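I moved to Pedville from Merkcombe last spring, and the thing I miss most is the secondhand fabric shop. Pedville has one craft store, way out by the highway, and everything in it comes sealed in plastic. How are you supposed to buy cloth you can't touch?

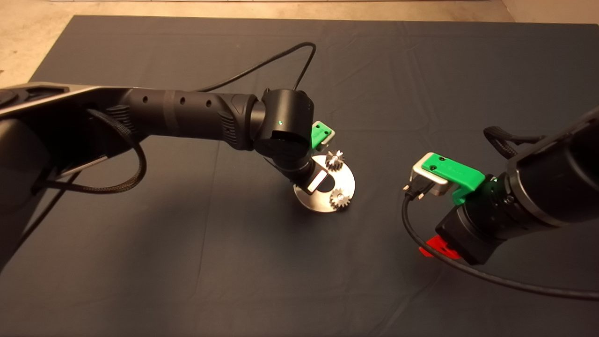 My grandmother ironed everything, pillowcases and dish towels included, and I kept it up for years before I quit. I don't miss it one bit! A dark gray cloth with a few faint creases running across it looks perfectly fine to me, and so does a shirt. We've been talked into thinking wrinkles mean laziness (I blame the catalogs), when mostly they mean the thing got folded and put in a drawer.

So buy it used, feel it first, and leave the iron in the closet. And if anyone in Pedville wants to open a remnant shop, I'll be there at nine in the morning with my coffee and a very large bag.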